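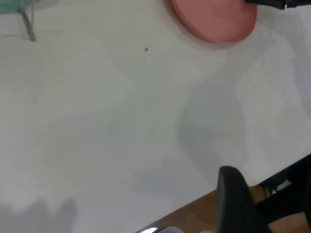 Budgeting for a two-arm dish cell — what did you forget to put in?

Posted in: Planning and Purchasing

plateaustate
Okay, I'm finally doing it! After a year of reading everyone else's build threads I've got the go-ahead to price up a small two-arm cell for dish handling at our community kitchen. Plates out of the rack, plates into the rack, maybe stacking after that if it behaves. I'm so keen I've rewritten the spreadsheet more times than I'd like to admit.

Where I've landed so far:

Arms: two Pesia lights, bought as a pair
Grippers: Fater two-finger, one per arm
Cameras: one for each wrist and a fixed one looking across the table
Table, mounts, cable, power: everything I keep forgetting
Spares: almost 700 dollars set aside

The bit I'm stuck on is the grippers versus everything else. I've got 3,000 left over once the arms are paid for and it's disappearing fast. What would you buy first, and what would you leave until year two?

gumleafgreg
Welcome to the fun end of the hobby. My advice is to buy the dishes before you buy the grippers. I'm serious. We ordered our fingers from the catalogue based on payload, and payload was never going to be the problem. A dinner plate weighs next to nothing. What matters is how thick the rim is, how far the finger can get in beside its neighbour, and whether there's any grip left once the plate starts to lean. Get a row of the real plates on a real table and bring a ruler.

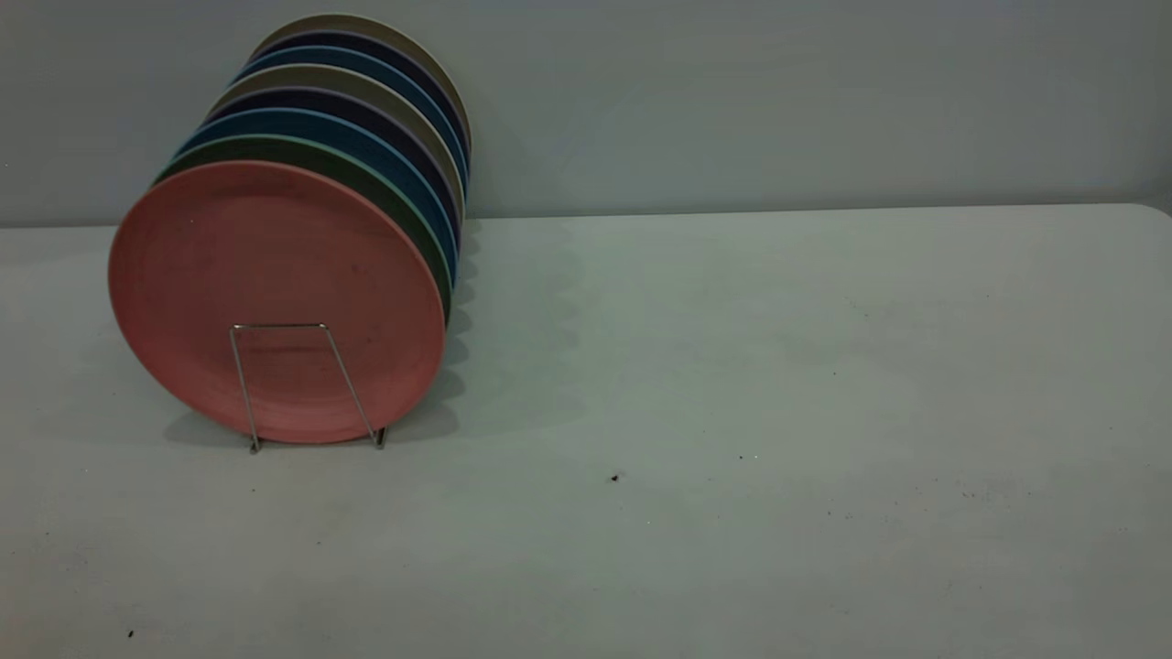 tallow_and_tin
Agree on buying the dishes first, but I'd go further and say buy two kinds of rack as well. They're the cheapest line on the whole sheet and they'll change your finger choice more than the plates do. Wire gives you heaps of room to come in from the side. A moulded one might not. Grab both, see which one your fingers like, and the other can go in the kitchen at home.

plateaustate
Love this. Racks are now on the sheet, right at the top. I'd had them down as "free, borrow from kitchen", and the kitchen would've noticed by lunchtime.

northshorenell
I'll be the grump. Why two arms? I've run one arm on plates for ages and it's fine. You'd halve the arm spend, you'd halve the cameras on the wrists, and you could put the difference into a proper Zhuravel frame that doesn't wobble. Two arms also means two lots of calibration, every time someone bumps the table. And they will bump the table.

gumleafgreg
Can't agree there, Nell. One arm's fine if all you ever do is lift straight up and put straight down. As soon as you want to turn a plate over, or pass it across to the other side, you're either putting it down and picking it up again or building some sort of jig. With two you can take the rim on one side and steady it from the other — it opens up so much more of the work. I'd sooner have two modest arms than one flash one.

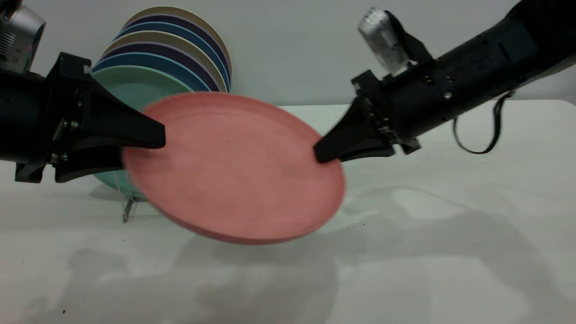

plateaustate
Quick one on that, how much extra should I allow for cabling with a second arm?

gumleafgreg
Double whatever you've got for the first one, then add a bag of decent clips and a spare camera lead. Leads are what we go through. Everything else on our bench has outlived them.

northshorenell
See, that's my point in a nutshell! It's never just the second arm. It's the leads, the clips, the extra mount, the longer table so they're not elbowing each other. I'm not saying don't do it, I'm saying write all of that down before you fall in love with the idea.

plateaustate
Too late for the falling in love part, but I take the point. I've split the sheet so each arm carries its own extras, and the second one is dearer than I thought. Still want it!

tallow_and_tin
Since you're at the splitting-things-up stage, I'll paste in the buying order we wrote up for our own place. Change whatever doesn't suit.

1. Dishes and racks
Buy the same plates the kitchen uses, in a few colours if you can get them. Dark ones and pale ones can give a camera very different trouble, and it's nice to know that before you've settled on lighting.

2. Table and frame
Make it bigger than you think. Bolt it down. Plain and pale has worked well for us, though it shows every crumb, so add a cloth and a spray bottle to the sheet (we forgot, and used someone's scarf).

3. Arms
Ask about the lead time before you ask about the price. Ours was 12 weeks and we'd planned for three.

4. Grippers and fingers
Ask whether the fingers come off separately, and what a replacement pair costs. If the whole gripper has to go back for a worn fingertip, keep looking. Check the width too. A chunky finger can be fine over the open face of a plate and hopeless down between two of them. 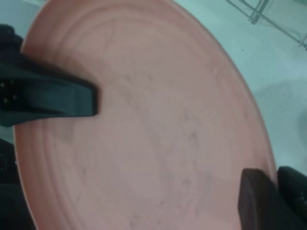 5. Cameras
Start with the wrists. Add the fixed one once you know where the arms end up, or you'll be moving the mount every second night like we did.

6. Spares
Fingers, leads, screws, and more plates. Keep this money separate and don't let anybody raid it for a nicer monitor.

northshorenell
That's a good list, and I'd happily sign off on it, except I'd put the table first. You can borrow plates.

tallow_and_tin
You can borrow plates until you drop one!

saltbushsam
Lurker here, jumping in on number 4. We looked hard at the Gurnoditz soft fingers as well as the Faters and ended up with one set of each. The soft ones were kinder on the rims, the hard ones were better at getting in tight. If the budget stretches to it I'd do the same again, and if it doesn't I'd go hard fingers and stick a bit of grippy tape on them. Tape's cheap. Have a play.

plateaustate
Grippy tape added, along with the cloth and the spray bottle. So the plan as of tonight is dishes, two racks and the table in March, then arms ordered straight after so the wait starts ticking, and one set of hard fingers per arm. The fixed camera moves down to year two unless there's change left over. Nell, I've priced your Zhuravel frame too and I reckon it's going in — I'll just have to give up the good chair.

northshorenell
Keep the chair, drop the monitor. Post the sheet when it's done, I want to argue with the totals.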